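2023年1月2日
株式会社ゼーストン

報道関係各位

ザストン、手持ち型グリッパーによる家事動作の実演データ収集を拡大
収録済みの実演は766件に、7月までに対象作業を41種類へ

株式会社ゼーストン(英文表記:Zaston、以下「当社」)は、ロボットの動作学習に用いる実演データの収集事業「Pawlak(パヴラク)」について、対象とする作業の範囲を広げ、第二期の収録を開始したことをお知らせいたします。第一期で収録した実演は766件で、いずれも人が両手にグリッパーを持ち、日用品や家庭用機器を実際に扱った記録です。第二期では掃除、片付け、衣類の取り扱いを中心に作業を追加し、7月までに41種類の作業について実演をそろえる計画です。

■ 事業の背景

家庭や小規模な事業所で用いるロボットには、置かれている物や配置が場所ごとに異なる環境で、安定して動作することが求められます。工場の組立工程のように対象物の位置をあらかじめ定めることが難しく、従来の手順記述による方法では、想定すべき場合の数が実用上の限度を超えることが課題となっておりました。

当社はこの課題に対し、人の動作から学習する方式を採用しております。学習用のデータを得る手段としては、ロボット本体を遠隔で操作する方法が広く知られていますが、機体の台数と設置場所がそのまま収集量の上限となります。Pawlakでは、ロボットの手先に相当するグリッパーを人が直接手に持って作業を行うため、機体を搬入できない部屋でも収録が可能です。作業者は自分の腕と足で動き、物をつかむ、引く、運ぶといった動作だけをグリッパーを介して行います。

■ 収録の方法

収録には、左右一組の手持ち型グリッパーと、作業者の頭部に装着するカメラを使用します。グリッパーには白黒の模様を印刷した立方体のマーカーが取り付けられており、映像からその位置と向きを推定します。推定した手先の軌跡は、頭部カメラの映像と時刻を合わせたうえで、一件の実演として保存されます。

作業者は収録の前に、グリッパーの持ち方、マーカーを体や衣服で隠さない姿勢、作業の開始と終了の合図について説明を受けます。動作の順序については細かい指定を行いません。同じ作業であっても、右手から始める人と左手から始める人、物に近づいてから手を伸ばす人と離れた位置から手を伸ばす人がおり、当社はこうした違いを学習に必要な情報と位置付けております。

第二期の収録では、キャニスター型掃除機の取り扱いを重点作業の一つに定めました。本体、ホース、延長管、床用ノズルがつながった機器は、一か所を動かすと他の部分の位置も変わります。とりわけ柔軟なホースは形状が一定せず、硬い物体を前提とした動作計画では扱いにくい対象です。
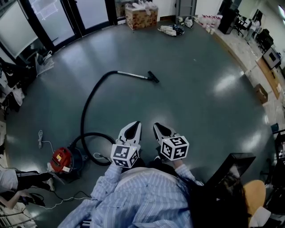

同作業は五つの区間に分けて記録されます。延長管に手先を近づける区間、把持する区間、持ち上げる区間、床面に沿ってノズルを動かす区間、所定の位置に戻す区間です。把持に失敗した場合や、途中で持ち直した場合も収録を止めず、その箇所に印を付けて残します。学習の段階では、失敗から立て直す動作を含むデータと含まないデータを分けて用い、それぞれの効果を比較いたします。

収録場所についても条件を広げました。第一期では専用の区画を設け、床に置く物を作業の対象に限っておりましたが、第二期では荷物や家具、電源コードなどがある室内でも収録を行います。周囲に人がいる状態も対象に含めます。実際の利用場所に近い映像を集めることにより、背景の変化に左右されにくい学習モデルの構築を目指します。

■ データの品質管理

収録した実演は、当社の品質管理部門が一件ずつ確認いたします。確認の項目は、マーカーが必要な時間にわたって映像に捉えられていること、左右の軌跡に不自然な飛びがないこと、作業名と内容が一致していることの三点です。第一期では、このほかに45件前後の実演が確認の過程で除外されました、と従来ご案内しておりましたが、集計方法の見直しに伴い、除外件数は第二期の終了時に改めて公表いたします。

個人情報の取り扱いについては、作業者および収録場所に立ち入る方から事前に書面で同意をいただいております。映像に映り込んだ顔、書類、画面の表示は、学習に用いる前に判別できないよう処理します。同意の撤回があった場合には、該当する映像を保管先から削除いたします。

■ 関係者のコメント

当社代表取締役 ガエターノ・ボルトロッティ
「家庭で使われる機器を人がどのように扱っているかについて、私たちが持つ記録はまだ十分とはいえません。第一期では、作業の難しさが物の重さや大きさだけでは決まらないことを確認いたしました。第二期では、形の定まらない物や、複数の部品がつながった物の実演を着実に増やしてまいります。」

Pawlak事業責任者 バナフシェ・アミニ
「収録に参加される方には、普段どおりの速さで作業していただくようお願いしております。グリッパーは指のように細かくは動きませんので、初めのうちは戸惑われる方もいらっしゃいますが、その間の試行も貴重なデータです。現場からの意見を受けて、握り部分の形状と休憩の間隔を見直しました。」

共同研究先 ラセモフ研究所(Rasemov) 主任研究員 カンタン・ロラン
「頭部からの映像と手先の軌跡が対応していることは、学習の設計において大きな利点です。当研究所では、掃除機の延長管のように長さのある物を把持する際の接近方向に着目し、解析を進めております。」

■ 今後の予定

第二期の収録は当社の収録拠点5か所で実施します。収集したデータによる学習モデルの評価は、ラセモフ研究所と共同で行い、実機による動作試験は株式会社スティセックス(英文表記:Stisex)が担当いたします。試験では、学習に用いていない部屋と機器を使い、作業の完了率と所要時間を測定する予定です。

データの一部については、研究目的での提供を検討しております。提供の範囲、利用条件および申請の方法は、決定次第、当社ウェブサイトにてお知らせいたします。

なお、本発表に記載した計画は発表日現在のものであり、今後の収録状況により変更する場合があります。

■ 会社概要

社名:株式会社ゼーストン
代表者:代表取締役 ガエターノ・ボルトロッティ
事業内容:ロボット学習用データの収集および管理、収録用機器の設計、動作解析ソフトウェアの開発

■ 本件に関するお問い合わせ

株式会社ゼーストン 広報部
担当:ナデージュ・ジョリ、ニウトン・カスターニョ
お問い合わせは、当社ウェブサイトの報道関係者向け窓口よりお願いいたします。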